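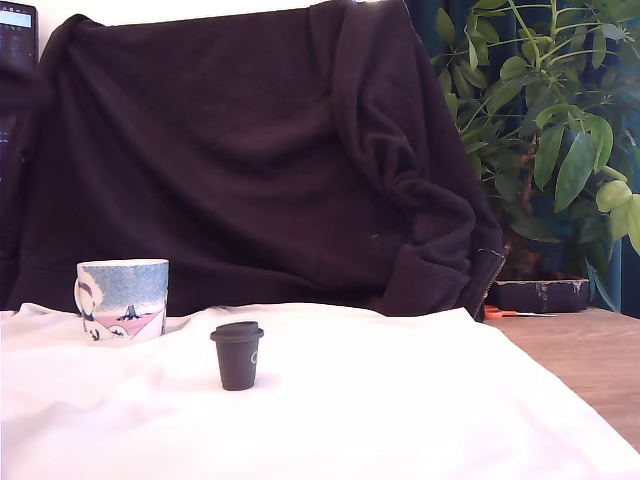

From the Melmont Neighborhood News desk
Tue 13 November

Winter hours at the Larby Street tea room

The tea room on Larby Street moves to its winter hours next week. It will open at 10 in the morning and close at 4 in the afternoon, every day except Monday. The kitchen stops serving hot food at 3, but drinks and baked goods are available until closing. The longer evening hours that started in July are finished for the year.

The menu changes at the same time. Cold soups and the chicken salad come off. Split pea soup, baked potatoes and the bean stew go back on, all at last winter's prices. A pot of tea for one goes up by 15 cents. The bread still comes from Barros Bakery, which has changed its delivery run, so anyone who wants a whole loaf to take home should order it the day before. Orders can be left at the counter or by phone.

The back room is open again after the work on the heating. The old radiators on the north wall are out and a new boiler from Trorix has been put in downstairs. It is quieter than the last one and the room warms up in less than half an hour. The floor was sanded while the furniture was out. Groups that used to meet there can have their old times back if they confirm by the end of the month. After that, open times go to whoever asks first. The rate is the same as before, and the deposit can be paid by check or card. Please stack the chairs when you leave and turn the thermostat back down to 60.

Two groups have already confirmed. The knitting group meets Wednesday mornings and has room for new people, including beginners. Needles can be borrowed, but bring your own yarn. The book group is reading short stories this winter instead of novels, after several members said they were not getting to the end in time. Copies of the first story are in a folder next to the register.

The shelf of used mugs and plates is back by the front door too. Everything on it is for sale, and the money goes toward the library van. Last winter the shelf brought in $2,041, almost all of it from mugs. Clean donations with no chips or cracks can be handed in at the counter during opening hours. Please don't leave boxes outside - two were rained on in the fall and most of what was in them was wrapped in newspaper that stuck. Glassware is welcome but large serving dishes are not, as the shelf is too narrow for them. Tablecloths and napkins can be brought in if they have been washed.

The library van itself needs new tires before the snow comes. The fund has covered the front pair and is $1,000 short of the cost of the back pair and a full service. Until that is done the van will keep to its stops in town and skip the two on the hill road. Books due at those stops can be returned at the tea room, in the green bin under the coat hooks.

Parking on Larby Street is limited to one side from the first snowfall until the end of March. The lot behind the hardware store is free after noon, and the path from there to the tea room's side door will be salted.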